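Looking after records at home
Tips page, updated March 20, 2026
By Rami Nseir

I've bought records for 19 years and kept them in four different houses, two of them damp. Most of the damage I've seen on second-hand albums came from storage and handling at home, so these are the habits I'd start with.
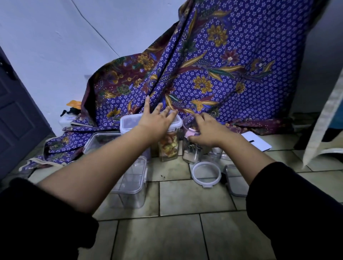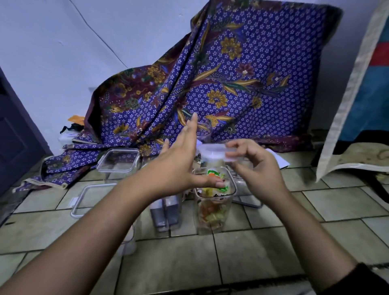 Clear containers with food in them, on the tiles.

Storing them
Stand records upright, straight up and down. A lean of a few degrees doesn't look like much, but over a summer it can put a dish warp in the whole row. If a shelf is half full, use a divider or a heavy bookend. Don't stack them flat, even for a weekend.

Check the shelf before you load it. My main one holds 155 albums and the first version sagged in the middle by August. I added a centre upright and it has been fine. Keep shelves off outside walls if you can, and away from heaters and afternoon sun.

Sleeves
Paper inners shed dust and can leave fine scuffs. Swap them for poly-lined ones when you get the chance, starting with the records you play most. Keep the original printed inner in the jacket, behind the new one. When you put the album away, turn the inner so its opening faces up.

Take the shrink wrap off. It can tighten with age and pull the corners in. If there's a hype sticker you want to keep, cut around it and tuck it inside the jacket.

Cleaning
Brush before every side. Let the platter turn, hold a carbon fibre brush lightly across the grooves for two or three turns, then sweep it off toward the edge.

For a wet clean, use distilled water with a tiny drop of plain dish soap, and a soft microfibre cloth. Follow the grooves, never across them. Keep the label dry. Rinse with more distilled water and stand the record in a clean dish rack until it's fully dry — I leave mine overnight.

I washed my copy of Rulia's Mernwood three times before the crackle on side two settled down. The Živković live set never did come good, and I think that one is groove wear. No amount of washing fixes that.

The stylus
Brush it back to front, in the direction the record travels. Dry is fine most days. Write the date on a bit of tape under the turntable when you fit a new one, or you'll forget.

Cassettes
Wind them fully to one end before storing. If a tape squeals, wind it right through both ways before playing it again. My Bonel demo needed 6 passes. Clean the heads with isopropyl alcohol on a cotton bud, and let it dry before you load anything.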